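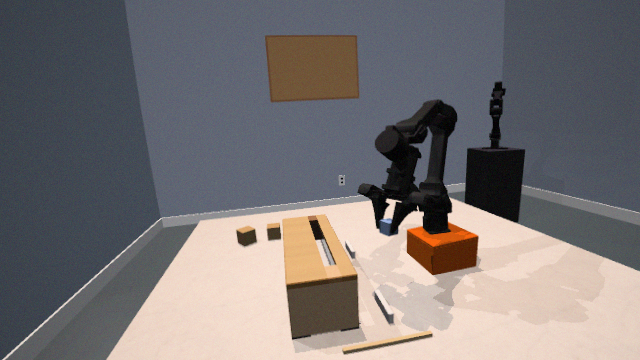

Dolores Whitlock wrote in to say her arm grabs the cube fine in the simulator until she adds anything else to the floor, and then it drives a finger straight through the clutter with total confidence. She wants to know which planner to switch to. Probably none of them, Dolores. Check the collision scene first.

The physics engine and the planner keep separate lists of what exists. Your little blue cube is in both. The wooden box, the slats and the dowel may well be in only one, and planners are very relaxed about things they have never heard of.

Step 1. Open Grekik and turn on the planner overlay. Every solid object should have a shaded outline. Write down the ones that don't.

Step 2. Add the missing shapes. Plain boxes do for the cubes and slats. The wooden box has a slot in its top, so build it from several pieces. One big block fills the slot, and the planner will then refuse to reach in, politely, forever.

Step 3. Add the orange pedestal. People forget it, and the forearm comes down right in front of it.

Step 4. Set the pregrasp pose 60 mm above the cube, fingers open and pointing down. Plan freely to that pose, then go straight down in a line.

Step 5. Allow contact between the fingers and the cube for the last move only. Leave it on for the whole run and you are back where you started — with extra steps.

Step 6. Run 88 random starts before you touch any planner settings. Save the seeds of the failures and replay those.

If the second arm never moves, load it as a fixed obstacle.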